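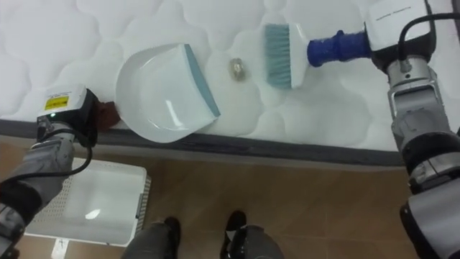 Sweeping a bed was the task I least wanted to include, and it's the one that taught me the most about our controller. Hard floors are kind to a dustpan: the lip sits flat, the brush pushes, the rubbish goes in. A quilted mattress gives way under everything you put on it, and the seams make little valleys that a scrap of rubbish can settle into. We gave the robot one tool per arm, dustpan on the left and brush on the right, and put a single crumpled bit of debris on the quilting between the two. With the bristles turned to face the dustpan like that, the stroke itself is short and fairly simple. Getting both tools into that pose without shoving the debris away first is where Asik (our two-arm policy) spends most of its effort, and where I spent most of November.

We trained Asik on 3,346 demonstrations, of which 1,884 were on soft surfaces of one kind or another. The policy runs at 10 Hz and gives us joint targets for both arms at once. I did try splitting it into a left policy and a right policy, mostly to save memory, and I wouldn't bother again. The brush would set off before the dustpan had settled, and we'd end up with a lovely sweep into nothing at all.
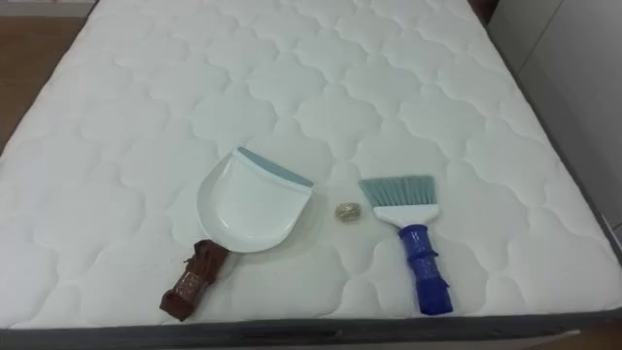
The other thing I changed my mind about was the starting pose. My first plan was to begin every trial with the tools already gripped, so that we were only testing the sweep. Ketill Vigfúsdóttir talked me out of it (over several long lunches), arguing that how you pick up a brush decides how you can use it, and that a policy which never has to choose its own grip won't learn to put up with a bad one. So we kept the pick-up in, and scored it separately from the sweep. It made the results messier, but I trust them more.

We compared Asik with 3 other controllers: Orance, which plans each stroke from the camera view and then follows it blindly; Holtik, which is the same network as ours with the contact term taken out; and a plain replay of the nearest demonstration. All of them had the same arms and the same tools, and all of them were stopped when the debris left the mattress.

Figure 3. Brush held at the lower end of its handle, with the dustpan resting on the quilting and the target still on the mattress.

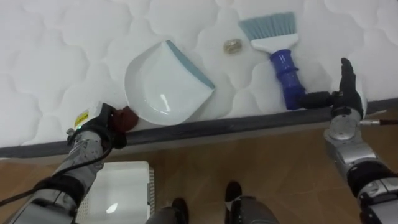 4.3 What the contact term does

Put simply, the contact term punishes the policy for pressing harder than it needs to. On a floor you can leave it out and hardly notice. On a mattress, pressing makes a dent, the dent tips the lip of the dustpan, and the debris rolls under it or off to one side. Holtik did this again and again. Orance had a different problem: its strokes were neat, but it had no idea when the quilting had moved the target, so it carried on sweeping the place where the target used to be.

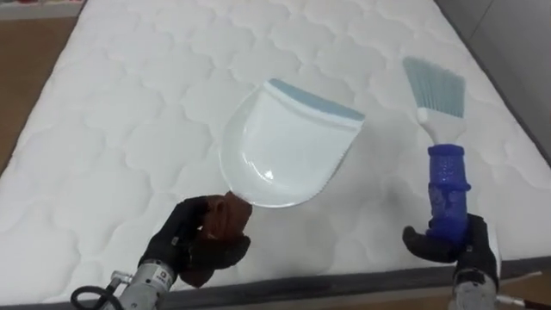
Lifting needs its own few words. I had assumed that once the sweep was done we could simply raise the dustpan and call it a success, but the angle matters a great deal on the way up. In Figure 4 the pan is clear of the mattress, with the scoop facing upwards and away from the robot and the brush held upright on the other side, well out of its path. We didn't ask for that brush pose. It's common in the demonstrations we borrowed from the Þórarinsdóttir set, where people tended to park the brush before moving the pan, and Asik seems to have picked up the habit from there. Holtik saw the same demonstrations and parks its brush too, so I don't think the contact term has anything to do with it. We score the lift from the head camera, with a second check by hand whenever the inside of the pan is hard to make out.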